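Hutch desk

A hutch desk is a writing desk with shelves rising from the back of the top, usually against a wall. I've been writing up furniture for this little encyclopedia since my kids left home, and this entry is the one I kept putting off, partly out of affection (I do my bills at one!). You'll also see it called a shelf desk or a desk and hutch, and the makers don't agree on which.

Parts

The lower half is an ordinary desk, most often with one or two shallow drawers under the top. Drawer fronts may have knobs or bar pulls, or just a groove cut along the front for your fingers, and I like the groove best for small rooms where hips and knobs tend to meet. The upper half is the hutch proper: open cubbies, shelves, and sometimes a cabinet with a glass door. On my old Bindska the cubbies are 8 inches deep, good for paperbacks and hopeless for binders.
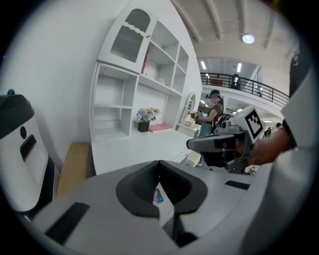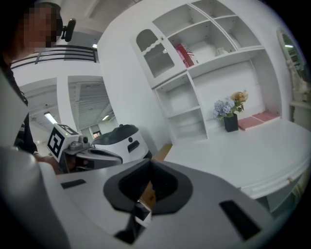
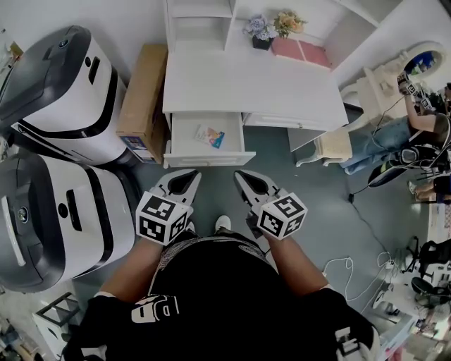
First picture: tall white shelving with a glass-door cabinet and open cubbies. Last picture: white desk with shelving at its back, left drawer open, artificial flowers in purple and yellow-orange.

Use

People put flowers on these desks, real or artificial, and I'm all for it, but keep the pots up on a shelf if you can so the writing surface stays clear. Small cards and booklets go in the shallow drawer. A Turcotte I tried had only 2 inches of drawer height, and a stapler wouldn't go in standing up. Books lean if the cubby isn't full. I use a flat stone as a bookend, other people buy one.

Vitória Neves, who edits the chairs section here, argues that a hutch makes a desk feel smaller. She has a point: the shelves take the back few inches, and a screen ends up nearer your nose. With a hutch I'd want a deeper top than without.

Varieties

The Plakthorpe type has the hutch fixed with 4 bolts and can be taken apart for moving. The Takano type is built as one piece and weighs almost 50 kilos, so measure the stairs first. Corner versions exist too, but I've put those under Corner desk.

See also: Secretary desk, Wall shelf, Drawer pull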